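Ticket 844 – Mug rack, Skinham kitchen fit-out
Status: Open
Product: Stinach wire drying rack, black, with wooden dowel
Supplier: Grarnero
Logged: 29 July 2025

Fault
Mugs do not sit straight on the rack. With one mug loaded, the body tilts and the rim points sideways, so water can collect inside the lower lip. The customer at Skinham reports the same behaviour with every mug in the set.

Checks so far
Rack placed on a flat brown tabletop with one white mug. White disc stand set down beside it, marker cup kept well clear. Dowel left as supplied at the top of the rack.

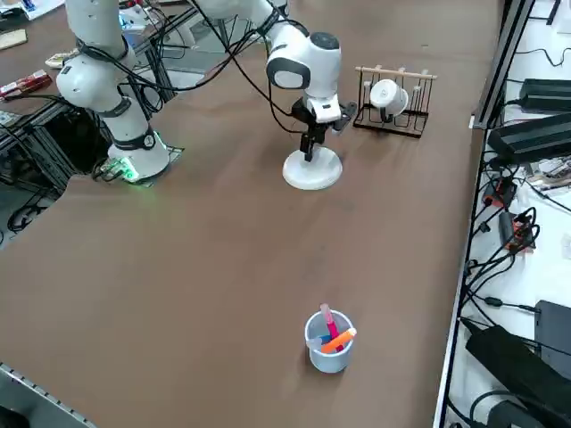
Step 2 – Dowel seating
Push the dowel fully home at both ends and reload the mug. If the tilt is unchanged, turn the dowel end for end and try again. Record both results here.

Step 3 – Loop spacing
Compare the gap between the upright loops with the Weerasinghe sheet, part 319. The sheet gives 20 mm. Do not bend the loops by hand – the coating cracks at the weld and the rack can't go back to Grarnero after that.

Step 4 – Second mug
Load a heavier mug on the opposite side. If the first mug levels out, the fault is balance and the rack needs rubber feet. If it stays tilted, request a replacement dowel.

Notes
Tabletop has slight scuffs in the middle. Not related to this ticket, do not add to the claim.
Supplier reply pending.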